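Vasseur workshop members publish plans for a home-built tidying arm

PRESS RELEASE, for immediate use

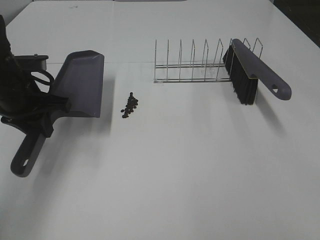 According to Hélder Gouveia, the hard part of such a project is the dustpan, as any small arm can push a brush but very few can keep the lip of a pan flat against the table while something is being swept into it. He wishes that more builders would start from this side of the problem.

The members of the Vasseur shared workshop announce that the complete plans of Dineo, a robot arm for small cleaning tasks on a table, are now free for everybody to download. The package contains the drawings, the parts list, the wiring scheme and the control software. It was prepared by Annick Masson and Timothée Bouvier, who have built the arm in the evenings since June of last year.

Dineo is made for people who have a workbench at home or a place in a shared workshop. It needs no special machines except a 3D printer and a drill stand. The parts of the present version cost 934 euros, motors and power supply included. The first version was more expensive, and its elbow joint became loose after a few hours of work, so the joint was drawn again with two bearings in place of one.

The task chosen for the development is a simple one. A small pile of dark grains lies on a white table, and the dustpan must be held with its scoop beside the pile. The hand brush waits on a wire dish rack, where its handle can be reached from the side. The builders tried several other supports for the brush before this one, among them a hook and a printed cradle, and found that the rack asks for the least precision from the gripper.

"We wanted ordinary tools from an ordinary kitchen cupboard," explains Annick Masson. "When the handle must be modified for the robot, the person who copies our build has one more piece to make. We have modified nothing."

Her colleague gives more attention to the gripper. "The fingers must hold the handle firmly, but the pan wants to turn when the lip touches the table," says Timothée Bouvier. "We have spent 13 weeks only on this turning. The explanation is in the last chapter of the guide, with our mistakes also."

The software records each attempt, so that a builder can compare the settings afterwards. Roughly 500 recorded attempts are included in the package.

An assembly evening for beginners will take place at the workshop at 7 pm, on a date to be given on the notice board. Places are limited to the number of benches. Questions about the plans can be left at the workshop desk, for the attention of Annick Masson.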